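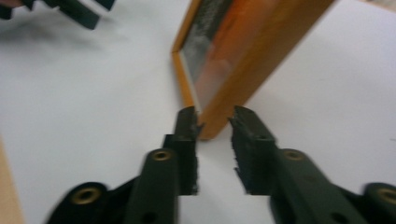 One guest told us at the end of a rehearsal dinner in June that the food was lovely, what she got of it, but she had spent so long standing in line that the toasts were over before she sat down with her plate.

(Let that one sit for a second. Then say good morning properly, thank the Restbridge folks for the coffee, and get going.)

# Running a buffet people enjoy

Notes for 12/10/25, Restbridge, main room

## Opening

- I've been putting on buffets for a long time and I still get the line wrong now and then, so please don't take any of this as coming from on high.
- That comment stung, partly because she was so nice about it. The chicken was good, the rolls were warm, the room looked beautiful, and what she took home with her was the wait.
- So this morning is all about the line. I won't be talking menus much at all, which I know will disappoint the menu people. Find me at lunch and I will talk your ear off.

## Why the line gets stuck

Ask the room first: where does your line slow down? Give them time, somebody will say salad dressing. (If it's quiet, offer the dressing myself.)

- Dressing, yes. Folks stop, read the little cards, pick one up, put it back, ask the person behind them. Move the dressings and the butter to the guest tables and you'll feel the difference the same day.
- Silverware at the front. I did this for years! Your guest picks up a fork, a knife and a napkin, and then has to carry all of it along with a plate and serve potatoes with whatever hand is left over. Put it at the end, or better yet, set it at the tables.
- Anything that has to be cut. A whole pie with a pie server is a lovely sight and a terrible bottleneck. Slice it in the kitchen.
- Tongs for things that want a spoon. I once watched a very patient grandfather chase green peas with salad tongs, and I've checked my serving pieces before every event ever since.

## The wedding at Tuseo

Tell this one slowly, it's the heart of the talk.

- Tuseo is the barn venue out past the orchard, for those who don't know it. Long, narrow, gorgeous, one set of kitchen doors at the far end.
- We had 275 guests and I put the whole buffet down the left wall, one long table, because that's where the outlets were for the warmers. It looked wonderful.
- It was also a single line with the food on one side of it. The last tables went up when the first tables were asking for cake.
- The couple were gracious. The bride's mother was a little less gracious, and she was right.
- What I'd do now: pull the tables away from the wall so guests can walk down both sides, and run 2 complete setups, one at each end of the room. Same food on each. If one has the good mac and cheese and the other doesn't, everybody ends up at the good one, and you're back where you started.
- Extension cords taped down properly, and ask the venue before the day which outlets share a circuit. We tripped the lights over the dessert table that same evening. That's another talk.

## Calling tables

- Somebody has to do it, and it should be one person with a kind voice and comfortable shoes.
- I release 3 tables at a time and wait until the last of them has reached the hot food before I call more. It feels slow when you're doing it. Trust it.
- Start with the tables that have the oldest guests and the youngest ones. Parents of little kids will remember you fondly for it.
- Please don't have the DJ do it over the microphone – we tried that, and half the room heard "everyone."

## Plates, portions and running out

- The first third of the line takes more than its share, bless them, because everything is full and pretty. Put the salads and bread first and the meat last. A plate that's already mostly covered has less room for brisket.
- Have a staff member serve the one expensive item. A smile and a nice slice goes a long way, and guests like being waited on a little.
- Swap whole pans, and don't top up a half-empty one from above. It's quicker, it's safer, and the food looks better.
- Keep back 12 plated meals in the kitchen for the photographer, the band, the late uncle and your own crew. Label them. Mine used to disappear.

## Drinks

Short section, skip if we're running over.

- Drinks never go on the food line. Never, never. Put them across the room.
- We use a Flurkolent urn for coffee and it's been a good old workhorse, but it takes longer to heat than you'd think, so it gets switched on before the linens go down.
- For bigger parties we bring in the Yip cart and let them park by the door. Guests drift over there with their cups and chat, and that takes pressure off everything else.

## Questions

- Someone will ask about allergies. Separate small table, its own utensils, and those guests go up first.
- Someone will ask about leftovers. Read your local health rules, decide before the event, and put it in the contract.
- Handout is the one-page floor plan with both layouts on it. Stack is on the chair by the side door, and please take an extra for whoever calls your tables.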